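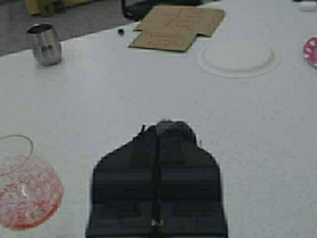 Section 4. Clearing and wiping the worktop

4.1 Scope

This section applies to the worktops and the island in the shared kitchens at Droltow, including the kitchen fitted with the Brerine island unit. It should be read by all residents and staff who use the kitchen, and it replaces the sheet issued in August. Care of the sink and tap is dealt with in Section 5, and care of the refrigerator in Section 6.

4.2 Before you begin

1. Take one dry cloth and one damp cloth from the kitchen drawer. Patterned cloths are for worktops. Plain white cloths are kept for glassware and must not be used on the surface.

2. Wring the damp cloth well over the sink. A cloth that drips when held up is too wet for this work.

3. Mix the cleaner, if it is needed, in the measuring jug (stores reference 2756). Use one capful of Flutau surface cleaner to a full jug of warm water.

Caution: Do not pour cleaner directly on to the worktop. It may leave a dull ring on pale surfaces.

4.3 Clearing the surface

1. Remove cups first. Any cup lying on its side should be stood upright and checked for liquid before it is carried to the sink.

2. Keep metal cups and plastic cups apart. Plastic cups go on the upper rack of the dishwasher; metal cups and tumblers are washed by hand.

3. Place telephones and other small items well away from the area to be wiped. Users are responsible for their own belongings.

4. Put plates to the back of the worktop, on the side nearest the sink, until they can be washed.

5. Flat pieces of cardboard should be folded and placed in the paper bin. Cardboard left on a damp worktop will mark it.

Note: Drinking bottles may remain on the worktop during wiping, provided that they are closed and standing upright. Move each one once the area beside it is dry, and wipe where it stood.

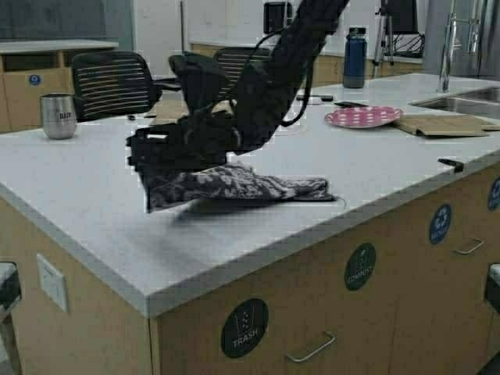
Droltow, Wed 24 September

The following instructions on wiping have been revised at the request of Getsemaní Robles, Kitchens and Common Rooms, and are in force from the date given.

4.4 Wiping

1. Begin at the end furthest from the sink and work towards it.

2. Draw the cloth across the worktop in long, straight strokes. Each stroke should overlap the last — small circles tend to spread crumbs.

3. Turn the cloth when one side is soiled, and rinse it before continuing.

4. Wipe along the rim of the worktop, taking care at any clip or fitting on the edge.

5. Finish with the dry cloth.

Caution: Push chairs back from the island before wiping the rear edge. Do not kneel on a chair to reach across.

4.5 After use

Rinse both cloths and hang them on the rail. Stains which remain after a second wiping should be reported to Evanthia Moschos on extension 1516, quoting the kitchen number. Abrasive pads must not be used in the meantime. Replacement cloths are ordered from Lazaridis under item 2942, in packs of 100.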